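Festden Craft Table: Questions We Keep Getting

What is the craft table, exactly?
A table, three baskets and a great many foam buds. You push a green stem into a white foam bud, and then you do it again. The finished ones go on the garlands we hang in Oltilport every October.

Do I need experience?
No. If you have ever put a candle in a cupcake, you are overqualified.

How is the table set up?
Stems in the round basket up front, plain buds in the back left, stemmed buds in the back right. Please keep it that way. We once had 226 buds go into the wrong basket, and sorting them took longer than making them.
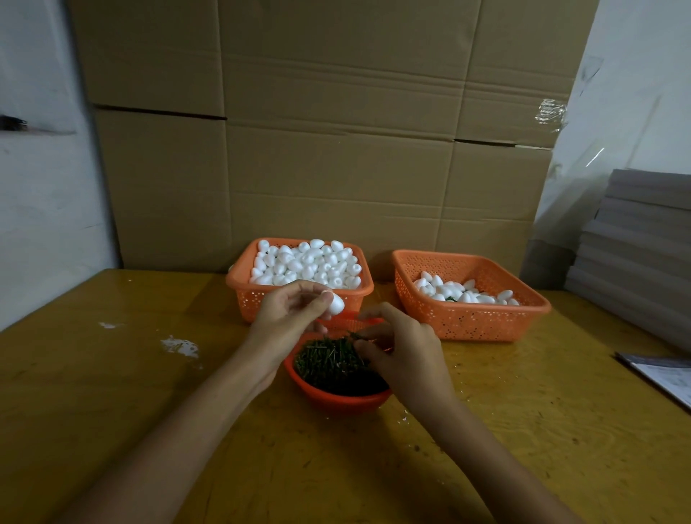
One bud, one stem, plenty more where those came from.

How many buds does a garland take?
A standard garland takes 200. The big one over the Vasilakis Street entrance used 2,505 last year, and yes, we are doing it again.

Which end does the stem go in?
The narrower one, if you can tell. If you can't, pick an end and commit. Push straight and slowly -- a bud that splits goes in the scrap bag.

Should I fill one hand with buds and work through them?
People try this. Take one bud and one stem at a time, and hold the bud over the round basket so that a dropped stem lands with its friends.
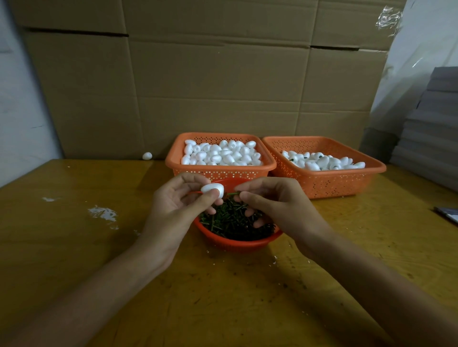

You'll find a pace after the first 19 or so, and from there it goes quickly enough to hold a conversation.

Will I get foam crumbs on my clothes?
Yes. Dark sweaters do worst.

Can I take stems home and work there?
Yes, ask for an Allero kit at the desk. Bring back what you don't use, including the ones the cat got.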